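Folding Knitwear: notes for the September evening talk
Dirceu Furtado

Slide 1. Title. Say hello, check the back row can hear. Phones off.

Slide 2. How I got started. I ran the stockroom at Ronico from 2000 and folded sweaters every working day. Keep this short. Mention the shelf that came down.

Slide 3. Hang or fold?
Heavy knits go on a shelf. A hanger pulls the shoulders out of shape and you get the two little points. Shirts and jackets can hang. If anyone asks about the Plutness padded hangers, I tried them and went back to folding.

Slide 4. Before you fold.
Empty the pockets on cardigans. Close the buttons. Shake the sweater once over the floor. Make sure it is fully dry, including the cuffs and the neckband.

Slide 5. The fold.
Front side down. Smooth it from the middle out. Bring one side in, lay the sleeve straight down the back, then do the other side. Fold up from the hem. Turn it over. Do it once slowly and once at normal speed. Pass the Lefèvre cardigan along the front row for people to try.

Slide 6. Work on the bed.
A table is fine for shirts, but a sweater slides on it. A made bed has some grip, and you can spread the sleeves all the way out. Pull the cover tight first. 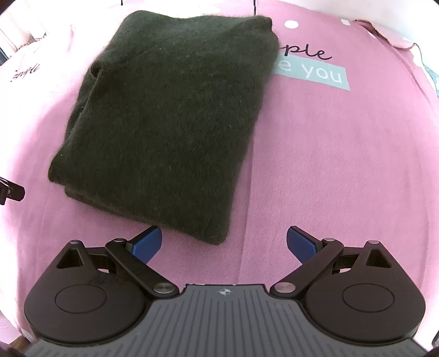 Fuzzy yarns need a looser fold. Don't press the edges flat with your hand. A thick, rounded fold is what you want, and it leaves less of a crease across the front when you wear it. Pick off lint before it goes on the shelf.

Slide 7. Stacking.
Heaviest at the bottom, folded edge facing out. Stop before the pile leans.

Slide 8. Questions. Handouts are by the door, 50 copies. Collect the cardigan.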